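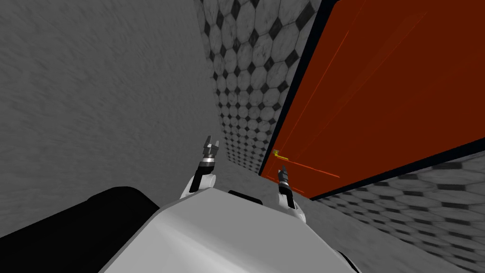

4. Setting up the Pellis tracker before the first match

Please read this section to the end before you give the trackers to the players. The full set-up takes one evening for a rugby squad. Do it in the club house, not beside the pitch.

4.1 Charging and naming

1. Put all trackers in the charging case and close the lid. A steady green light means the battery is full.
2. Open the Pellis app and choose Squad, then Add player.
3. Hold one tracker near the phone until it vibrates two times.
4. Write the name and the shirt number of the player. Put the same number on the back of the tracker with the white stickers.

Note: If a player changes position during the season, change it in the app too. The app compares a prop with other props, and the sprint results will look very poor if he is still saved as a wing.
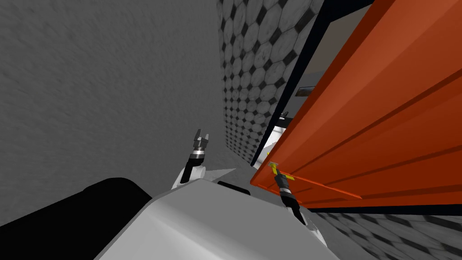
Bindu Sastry: Please add that the stickers must go on before the vests are handed out. We did ours after training in February and two centers played a full half with each other's tracker. The tackle counts were nonsense and I could not swap them afterwards.

The swap is possible from version 2 of the app. Go to Match, then Edit, then Exchange players. It must be done before you press Close match.

4.2 The base station 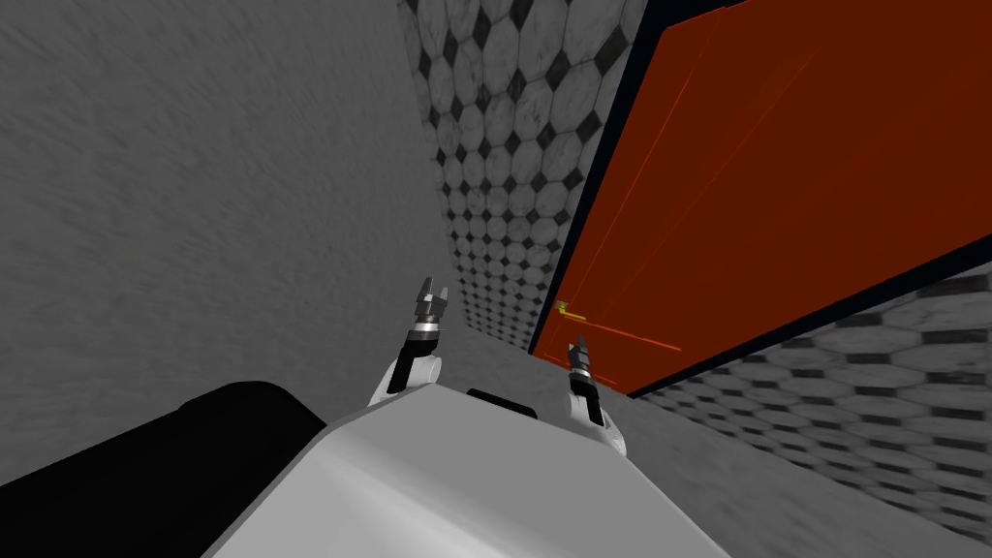 The base station collects the data when the players come in from the pitch. It needs a clear line to the door which the squad uses, and it should stand at the height of the chest. Keep it away from metal lockers. A plain stretch of wall with no fixtures or signs on it, like the gray one next to the octagon tiles, is a suitable place – the bracket needs a flat surface. Do not mount it in the corner itself.

1. Fix the bracket with the two screws.
2. Push the station down until it clicks.
3. Connect the power cable and wait for the blue light.

Caution: Do not cover the station with towels or kit bags. It becomes warm in use.

4.3 Test walk

1. Put on one vest and walk 200 meters outdoors.
2. Come back in and stand still near the station.
3. Check the distance in the app. If you see message 273, the tracker has found no satellites. Stay outside longer and try again.

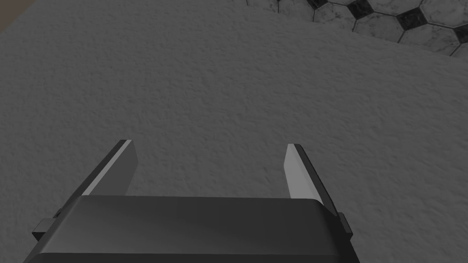
Gripper with open fingers over a gray rug.

When the test walk is correct, press Save squad. Continue with section 5, Half-time reports.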